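Celtcombe Two-Arm Bench: Set-up Guide
Section 6. Covering the table and first power-up

Finish Section 5 before you start. Both arms must be bolted down along the far edge, and the supply must be switched off at the wall.

In this guide, left and right mean the robot's own left and right. If you stand at the front edge looking toward the bases, the robot's left arm is on your right.

1. Lay the brown covering over the table and smooth it from the bases toward you. Let the spare length hang over the front edge.

2. Fit the clamp at the center of the front edge. A few folds next to the clamp do no harm. Folds in the middle of the table do, as the fingers catch on them.

3. Route the arm cables behind the bases. Leave enough slack for each wrist to turn fully both ways.

Caution: Do not tie a wrist cable to the frame posts. It will pull tight when the arm reaches across.

4. Switch on the supply and wait for the green lights at the foot of both bases. If one stays dark, switch off and reseat its connectors.
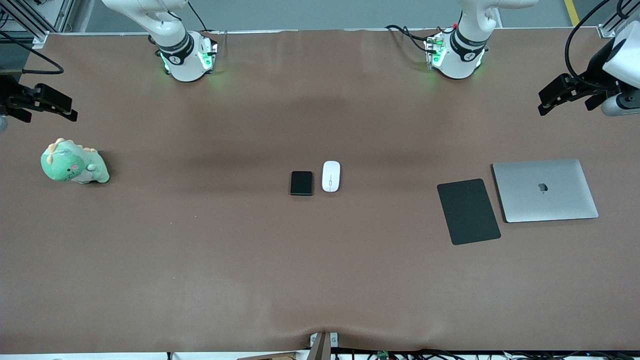

5. Start the Indetti panel on the control computer and choose Park. The arms move out to the sides at low speed. Keep your hands off the table until they stop.

6. Place your first objects across the middle of the table, where both grippers can reach. Mix soft things with hard ones, and leave a hand's width between them.

7. Open Limits and set the table height. Start 8 mm high and lower it in steps of 2 mm until the closed fingers just clear the covering.

Note: Prellusstead kits shipped before December use the older Seo wrist. For these, set the speed limit to 1000 in the same menu before any pick.

Caution: Do not lean over the front edge while the arms are powered. To move an object, press Hold first.

8. Save the limits and go on to Section 7.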